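Songwriting and the Voice on the Page: notes for session 4

Hi all, these are my talking notes, cleaned up a bit so the people who missed class can follow along. We're picking up where we left off with the Illov record, so please have the lyric sheet next to you.

Last time Jaruwan Suwannarat asked me why the second verse of "Statiscombe" feels like it's speeding up when the tempo never moves. Great question, and I fumbled it! Let me try again. Count the syllables in each line of verse one, then do the same for verse two. The lines get longer but the bar doesn't, so the singer has to cram, and you hear the cramming as worry. Try clapping the beat while you read it out loud (do this at home, your roommates will forgive you).

Now, deadpan. When a singer stays flat on a line that ought to hurt, we lean in and do the hurting for her. Listen to how she sings "I left the kettle on in May" on exactly two notes. Then the chorus arrives and she still won't open up, and the guitar gets to be the upset one. I love this trick and I'd like every one of you to steal it once before the term is over.

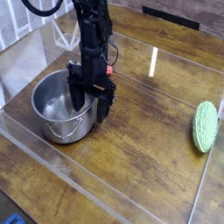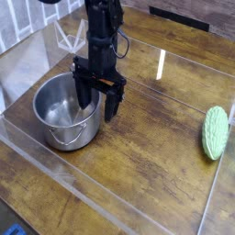 The steel pot on the wooden tabletop, two views

On to structure. Most of the songs we've heard so far go verse, chorus, verse, chorus, bridge, chorus. "Reser Street" doesn't. It has three verses, one chorus, and then a long fade where she just lists things she owes people. Masaru Hayashi said it felt like the song forgot to come back, and I think that's about right, but listen for the bass line in the fade. It's the chorus melody, slowed way down! So the chorus does come back, she just isn't the one singing it.

A few words to know:

Slant rhyme: a near miss, like "home" and "alone." She uses these almost everywhere, and saves the full rhymes for jokes.

Prosody: how the natural stress of the words sits against the beat.

Turnaround: the little bit of music at the end of a section that pushes you back to the top.

For next time, write a lyric of up to 121 words with no full rhymes in it. Take a dull errand and keep the voice plain. Please don't explain how you feel in the last line, I'll circle it in red. Then swap with a partner and mark every stressed syllable in theirs.

Reading is the Ginette Beaudoin essay on talk-singing in the course pack, starting on page 197. Skip the part about radio formats unless you're into that (I am, come find me). Jarrah Sheehan is presenting on the Tsuchiya demos, so listen to at least the first side and bring one question for him or her to chew on from your own notes.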